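When a Robot Pulls Too Hard
A Fandbridge Science Pages explainer for readers 8 to 12

Opening a drawer is easy for you. You hold the handle, you pull, and when the drawer stops, you stop too. You don't have to think about it. Your skin and muscles tell your brain that something has changed, and your arm relaxes.

A robot has to be taught all of that. This page is about a robot called Drakora that got it wrong, and what the people who built it did next.

What happened

Drakora is a robot with two arms and two hands. It was built to practice small jobs in a kitchen, such as putting things away. One morning in June it was told to open a drawer, take out a block, and close the drawer again.

The first part went well. The hand closed on the handle and the drawer slid out. Then the drawer reached its end. Drakora kept pulling. The whole cabinet tipped forward, the drawer came off its rails, and a mug fell on the floor and broke.

Florêncio Frade was standing behind the yellow safety line. He pressed the red stop button and both arms froze. He was not hurt, but he would have been in the way if he had been standing next to the table.

Why did it keep pulling?

Drakora had a number in its program that told it how far to move the drawer. The number was wrong. It came from a different cabinet with a deeper drawer, and it had been copied over by mistake.

That was the first fault. There was a second one. The robot has force sensors in its wrists. A force sensor is a part that measures a push or a pull, a bit like a bathroom scale measures how hard you press down on it. The sensor in the right wrist did notice that the pull had become very strong. It sent a warning, but the program was set to look at warnings only after a movement was finished. By then the cabinet was already tipping.

Engineers often find this when they look into an accident. One mistake might have done no harm. Two mistakes together did.

How do you fix it safely?

The team did not put Drakora straight back to work. If you test a new idea on a real robot and the idea is bad, you get another broken mug, or something worse. So they tested it in a simulation first.

A simulation is a pretend world inside a computer, a little like a video game. The robot in it has the same kind of arms and hands. The furniture has weight, and drawers slide and stop. When something falls over, you press a key and it is all back in place.

The team's simulation is called Nellura. Custódio Coelho set it up so that the drawer stopped at a different place each time. Sometimes it was stiff and sometimes it was stuck. The robot had to try 1,000 times with the old program and 1,000 times with the new one.

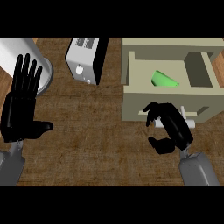 With the old program, the pretend cabinet tipped over 200 times. Each time, the computer saved the numbers from the wrist sensors, so the team could see the exact moment when the pull got too strong.

Then they made three changes. The robot now checks its wrist sensors all the time, even in the middle of a movement. If the pull gets too strong, the hand lets go – it does not wait to be told. And the program will not start until a person has typed in the size of the drawer and a second person has checked it.

With the new program, the cabinet did not tip over in any of the tries. Twice the hand let go too early and the drawer stayed half open. The team decided they could live with that. A half-open drawer is a much smaller problem than a falling cabinet.

Is a simulation enough?

No. A pretend drawer is never quite the same as a real one. Real drawers get crumbs in the rails, and real handles get slippery. After the tests in Nellura, the team tried the real robot again, very slowly, with the cabinet screwed to the wall and everyone behind the yellow line.

Words to know

Fault: something in a machine or program that is not right.
Force sensor: a part that measures how hard something pushes or pulls.
Simulation: a pretend version of the real world, run on a computer.
Stop button: a button that makes a machine stop moving at once. Find out where it is before the machine is switched on.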